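Week 4 - Teaching by showing, part 2
Notes: Nele Wiegand. Lab sheet is separate, get it from Bořivoj Vondráček

Last week: kinesthetic teaching, you grab the arm and move it. Now teleop. You stay off the arm, drive it with a leader device, joints get recorded, policy learns from the recordings.

Why bother, if hand guiding is easier? Your hands and body end up in the camera views. At run time they're gone. Policy gets confused. Also two arms at once by hand is miserable (ask Dezső Takács).

Downsides of teleop: no feel for contact unless you have force feedback, which the Muleck leaders don't. Lag. Depth is hard to judge from one view. People slow down a lot near the object and the policy copies the slowing down too.

Task for this block is the box with the hinged lid. We do it in simulation first, then on the Callberg bench in February. Same task both times, so keep your notes.

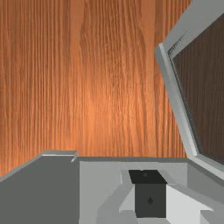

Start pose matters. Every demo begins from home, arm still, then go. If you start recording halfway through a reach, throw it out. Same for the end - let go, back off, hold still, stop recording.

How many? About 100 for a first policy. Fewer works if your start positions hardly vary, but then it only works for those positions. Spread them out.

Keep the failed ones in a seperate folder. A recovery is fine (miss, correct, finish), keep that in the main set. A drop is a fail.

Terms you need:
episode - one demo start to finish
action - what the leader commands
observation - camera images plus joint state
covariate shift - small errors take the robot to states not in teh data, then bigger errors. Comes up again in week 7

Common mistakes from last year: switching strategy midway through the set, e.g. lid from the side, then lid from the top. Policy averages the two and hits the rim. Pick one with your partner, write it down before you record.

Reading: Hellwig handout, sections 2 and 4. Skip the proofs.

Leader arms go back to Elfriede Brandes, cables coiled.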